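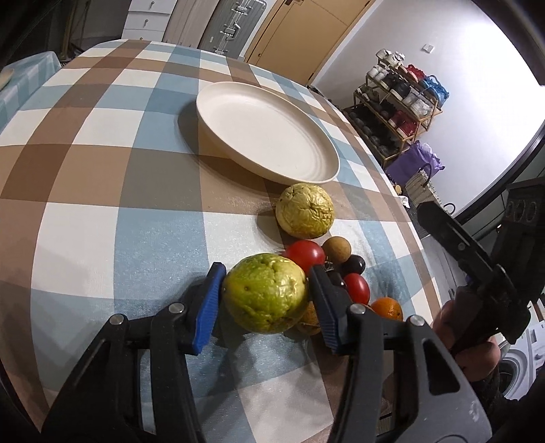 第七章 机器会收拾桌子了吗

每年教到这一章,我都会先问教室里的同学一个问题:你最想把哪样家务交给机器?票数最高的永远是洗碗和收衣服,其次是"收拾桌子"。洗碗有洗碗机,衣服有洗衣机,可是把脏碗放进洗碗机、把衣服从洗衣机里掏出来叠好,还得靠人。收拾桌子就更惨了,连一台半成品的"收桌机"都买不到。你去电器卖场转一圈就知道,能买到的家用机器几乎都是一个盒子,东西由你放进去,再由你拿出来,盒子外面的事它一概不管!

这一章要讲的就是盒子外面的事。前六章里我们学了关节、减速器、坐标变换、相机标定,也学了怎么让一条机械臂从甲点走到乙点,走得又稳又准。到了这里我想请大家先把公式放一放,跟我一起看一件很小的活儿:桌上散着一堆水果,旁边有一只大盘子,把水果放进盘子里。就这么一件事,三岁小孩乐意干(虽然会偷吃),我奶奶闭着眼睛都能干,而机器做起来嘛,我们慢慢说。

学完这一章,你应该能说清楚"抓起一个东西"在机器那边要拆成哪些决定,能看懂一份抓取测试记录里的成功率是怎么算出来的,也能在别人给你放一段漂亮的演示视频时,知道该往哪儿追问。需要复习的同学请翻回第四章的摩擦锥和第五章的手眼标定,后面会反复用到。

先从一只番石榴说起

番石榴这种水果我是很喜欢拿来上课的。它个头大,表皮皱,颜色在黄绿之间,形状说圆也不圆。你把两根手指(或者两片夹爪)张开,架在它两侧,接下来要往里收多少?收少了,提起来会滑;收多了,熟透的果肉就陷下去一块。人做这件事的时候根本不想,手指碰到果皮的那一刻,力度已经在调了。夹爪上要是只贴了橡胶垫、没有装力传感器,它对这只果子是硬是软就几乎一无所知,只能靠电机电流去猜,或者靠相机看果皮有没有变形。

橡胶垫上的纹路是有讲究的。光滑的垫子碰上光滑的果皮,接触面积大,可是一旦沾了水汽就打滑;带棱的垫子咬得住,代价是压力集中在棱上,碰到软皮的果子容易留印。第四章我们算过一道平行夹爪夹圆柱的题,那时候摩擦系数是题目白送的。到了真桌子上,没有谁会在番石榴上贴一张标签告诉你摩擦系数是多少。

再看它的邻居。大果子旁边如果挨着小番茄、龙眼、深紫色的小果子,麻烦就换了一种。夹爪张开之后本身是有宽度的,架到番石榴两边时,指头外侧很可能先把小番茄顶跑。小番茄一滚,机器刚才拍的那张图就作废了,它脑子里的番茄还在老地方呢。所以很多程序写得很老实:抓一次,退回来,重新看一眼,再抓下一次。慢是慢得要命,但不会对着空气夹。

我在课上常拿自己的手做对比。我抓小番茄的时候,无名指和小指会顺便把旁边的龙眼拦住,不让它滚下桌。这个动作我从来没学过,也说不出什么时候开始会的。两指夹爪没有无名指,想要同样的效果,要么靠第二只手来拦,要么就事先排好顺序,先拿外圈的,再拿里圈的。排顺序听着简单,本章第三节会花整整一节来讲它。

机器看见的桌子

说完手说眼睛。装在夹爪旁边的相机常用广角镜头,好处是离得很近也能看到一大片,坏处是直线会弯。格子桌布就是一个现成的检验工具,格子在中间还方方正正的,越往边上弯得越厉害。我第一次在屏幕上看到弯成那样的格子桌布时还挺高兴,觉得比标定板好看多了!高兴归高兴,畸变校正该做还得做,不然靠近边缘的那只橘子,算出来的位置会偏。

桌布还会带来另一个问题。做视觉的同学喜欢白桌面、灰桌面,物体轮廓干干净净。可家里的桌布有棕的、蓝的、白的,一格一格,每条边都在抢算法的注意力。一个浅色的盘子放在这种桌布上,盘沿和白格子连在一起,分割出来的盘子常常缺一口。人看盘子从来不会觉得它缺了一口,我们知道盘子是完整的圆(或者椭圆),缺的那点儿脑子里自动补上了。

还有遮挡。夹爪伸过去,自己就把要抓的东西挡住了一半,越接近目标看得越少。最关键的那一下,往往是在看得最不清楚的时候做的。解决的办法有好几类:换一个角度再装一台相机;靠近之前记住位置,最后一段凭记忆走;或者在指尖加触觉。三类办法各有脾气,第五节会挨个试。

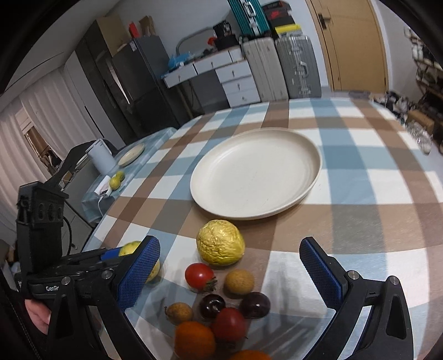
图7-2 盘子还空着,番茄、龙眼和柑橘聚在张开的两指之间

请你盯着图7-2里那堆水果,在纸上写一个顺序:先拿谁,后拿谁,每一个放到盘子的哪个位置。写完跟同桌换着看。我敢打赌你们俩的顺序不一样,而且都行得通。这正是麻烦的地方,一个任务有许多正确答案,机器却必须在每一刻挑定一个,还得前后一致。要是它前半程照你的顺序走,后半程又想照你同桌的来,半路上就会犹豫,夹爪在两个番茄中间停下来,像在菜市场挑花了眼的人。

顺便看看桌子周围。靠墙有柜子、有行李箱、有堆着东西的鞋架,旁边还有一张小桌子,铺着浅蓝色的布,上面也放着果子。对人来说,任务说的是哪张桌子,一听就懂。对机器来说,"桌上的水果"这五个字就有歧义了:小桌上的那两个黄绿色的果子算不算?我的建议是,凡是写任务说明,都要把范围写清楚,写到你自己觉得啰嗦为止。

一份成绩单怎么读

好,现在来讲数字。上个学年我们系里的实验课照着本章的任务做了一轮测试,带课的是Bouchra Saber。她的规矩我很佩服:开测之前先把"成功"两个字写在白板上,写清楚了才准开机。她的定义是,果子进盘、松手以后停在盘沿以内、果皮没有肉眼可见的破损,三样齐了才算一次成功。中途掉下来又捡回去的,另记一栏,不往成功里混。

那一轮总共试了279次抓取,其中200次符合她的定义,除一下,七成出头。先别急着说好或者不好。79次没成的里面,有35次是夹爪还没碰到目标,就先把旁边的小果子推开了,剩下的44次才是滑落、夹空、放歪这些。你看,如果只报一个总的成功率,你会以为该去改夹爪的橡胶垫;把失败拆开一看,将近一半的毛病出在接近的路线上,橡胶垫换成金子的也没用。

所以每次有人给我看成绩单,我总要问一串烦人的问题。水果是每次都摆回原位,还是随便撒?换过没见过的品种吗?旁边有没有人随时准备按急停,按了几次,按了算失败还是算没发生?拍视频的那一遍是第几遍?学生嫌我扫兴,可我买扫地机的时候就是吃了没问这些问题的亏,那台机器在宣传片里从来没遇见过袜子。

下面几个名字会在本章反复出现,先混个脸熟。Vesarora是一套桌面双臂平台,实验课上用的就是它,两条臂各带一副平行夹爪,教材后面的接线图都以它为准。Trillier是配套的任务脚本语言,语法很短,十来行就能写完一次"看、抓、放",缺点是报错信息写得像谜语,附录里我给大家翻译了一部分。Sorensen和Wimell则是两种抓取规划方法在本书里的代号:Sorensen先认出物体是什么,再查表决定怎么夹;Wimell压根儿不管是番茄还是龙眼,只找能下指头的地方。两种思路争了很多年,我的态度是都学,然后看桌上摆的是什么。

举个例子你就明白它们的差别。带蒂的番茄,果蒂那一圈绿叶子如果恰好朝着手指,Sorensen会说"这是番茄,绕开蒂,从赤道夹",前提是它认得出来。皱巴巴的黄果子它要是没见过,就容易卡住,或者硬说那是个柠檬。Wimell遇到黄果子反而轻松,哪儿有两块相对的面它就从哪儿下手,只是它也会一本正经地去夹盘沿,因为盘沿在它眼里也很好夹。这个毛病把我们班笑了一个下午,有一组干脆把截图打印出来贴在柜门上。

从人的手里学

近些年还有一条路走得很热闹:让人拿着夹爪去做家务,把动作和画面一起录下来,再让程序去学。手持的夹爪和机器臂末端的夹爪如果长得一样,人示范一遍,机器看到的东西就跟自己将来干活时看到的差不多。比起写规则,这条路有个很讨人喜欢的地方,人不需要说清楚自己为什么先拿橘子后拿番茄,拿就是了。

我自己也试过手持夹爪,建议有条件的同学都去握一次。你会立刻发现,自己的本事被削掉了一大截。指尖没了触感,手腕转起来也笨,平时一把能抓三颗龙眼,现在只能一颗一颗来。握上五分钟,你对机器的火气会小很多!我第一次夹番石榴时用力太轻,提起来又滑回桌布上,骨碌碌往桌边跑,我下意识伸出另一只手去接。旁边的学生马上喊:老师,这一条不能要了。

这就带出一个值得想的问题:示范里要不要留下失误?全留着,机器会把失误也当本领学了去;全删掉,机器就从来没见过果子滚跑是什么样子,真滚跑了它就傻在那里。目前比较通行的办法是有意录一些"出错之后怎么补救"的片段,跟普通片段分开标记。至于补救片段该占多大比例,我没有一个放之四海皆准的答案,第六节的实验会让你自己调一调。

两只手一起用又是另一番光景。左手挪盘子,右手放果子,人觉得天经地义,程序却要操心两只手会不会撞上、谁等谁、盘子动了以后另一只手知不知道。实验课上最稳妥的方案往往最无聊:2只夹爪各管半张桌子,互不越界,中间的果子指定归其中一只。你可能觉得这不够聪明,我也觉得不够聪明,但交作业那天跑得通的多半是它。

那么,到底会了没有

课堂上总有人等不及要一句准话。我的说法是这样:桌子固定、灯光固定、水果种类不多,机器能把大部分果子放进盘里,速度比人慢不少,偶尔要有人搭把手。车间里情况好一些,料盘位置是死的,零件长得一个样,同样的抓和放早就干得很利索。到了家里,桌布会换,灯会关,盘子里可能还有昨晚剩下的瓜子壳,这时候我还不敢说它会了。

也有人问我,那值不值得花一整章去讲一件还没做成的事。我觉得特别值。成熟的东西翻手册就够了,没做成的事才看得见里面一层一层的决定。而且你们当中会有人去车间,会有人去做家用产品,两边都得面对同一个问题:眼前这件活儿,哪些部分可以固定下来,哪些部分非得让机器自己应付。把盘子用夹具固定住,难度立刻降一级;把水果一个个放进带凹坑的托盘,又降一级;降到最后,你会发现活儿已经被人干得差不多了,机器只是把它从这头搬到那头。分寸在哪里,是工程师要拿的主意。

上课前请准备这些东西:几种大小、软硬不同的水果(别全买苹果,苹果太好夹了),一只浅沿的大盘子,一块带格子或花纹的桌布,没有的话旧床单也行。再带一把厨房里的夹子。第一次课我们不开机,大家两人一组,一个人闭上眼睛拿夹子,另一个人用说的指挥他把水果放进盘子。指挥的人只许说方向和距离,不许说"拿那个红的"。请把每一次抓取的结果记下来,分栏照着上面那份测试来,推开邻居的单独记一栏。

水果课后可以吃,记得先洗。

7.1 抓之前要决定的事

我们从最基本的一步开始:夹爪还停在桌子上方,相机刚拍下一张图,什么都没有碰到。此刻要定下来的有目标、接近方向、张开宽度和下降的终点,本节就按这个次序来讲。请把第五章的坐标系示意图翻出来放在手边,下面的符号沿用那一章的写法,唯一的改动是夹爪张开宽度改记作w,免得跟重力混淆。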